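Search this site Search Menu

We use cookies to remember your settings. Accept Manage

Spend the money on the gripper last

By Kobe Martens
August 27, 2019

Most people who write to me about small robot arms want to know which gripper to buy. They have read the spec sheets for the Gastus and the Pidano, they have compared the closing force, and they are ready to spend more on the fingers than they spent on the rest of the arm. I think they are shopping in the wrong order.

I have spent the summer swapping parts on a printed arm at home. The job I gave it was picking up pens and putting them in a mug. It is a dull job and a good test. Pens are narrow, they roll, and they come in different thicknesses. A mug has a rim to hit. I ran 60 tries with each gripper and wrote down every miss and what I thought had caused it.

The Gastus has soft pads and the Pidano has a stronger motor. The third gripper was a pair of plain printed fingers that came with the arm's files. I expected the plain fingers to lose by a lot. They had 16 misses. The Pidano had 10, and the Gastus landed between them. The Pidano costs more than my whole arm did.

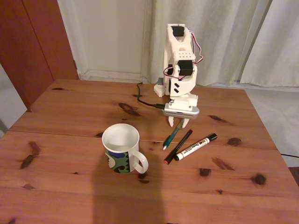

The printed fingers over the pens, with the camera mounted just above the gripper.

What interested me was the notes. Very few of the misses were slips. In most of them the fingers closed next to the pen, or came down on top of it, and no amount of grip helps with that. The arm was in the wrong place.

So I went back to the plain fingers and changed the camera instead. Up to then it had been on a stand at the side of the table, where the arm blocked its view at the worst moment. I moved it down to the wrist and ran the test again. The misses dropped below what the Pidano had managed with the camera on the stand. The move cost me a bracket and an evening.

There are fair objections. A camera on the wrist adds weight at the end where a small arm can least afford it, and mine sags a little at full reach. The cable has to go somewhere. At close range the picture is mostly fingers. And if you are lifting something heavy or slick, grip strength matters and you should pay for it. I tried a full water bottle with the printed fingers and gave up.

Controllers are a similar story. I used a Wouters board for the first month and a cheaper one after that, and on a slow job like this I could not tell them apart.

My advice is to print the fingers, mount the camera close, and keep notes for 100 tries. If the notes say the object slipped, buy the better gripper. If they say the arm missed, you have saved yourself some money.

Get new posts by email. Enter your address. Subscribe

3 comments

urkunbridge
Same result here with markers. Did you test in daylight only? Mine gets much worse in the evening with one lamp on.

Kobe Martens
Mostly daylight. I did a few at night and the shadows caused trouble, but I didn't keep a proper count.

tinbench
I don't agree on the Gastus. The pads wear in after a month or so and it gets a lot better on round things. Sixty tries is too early to judge it.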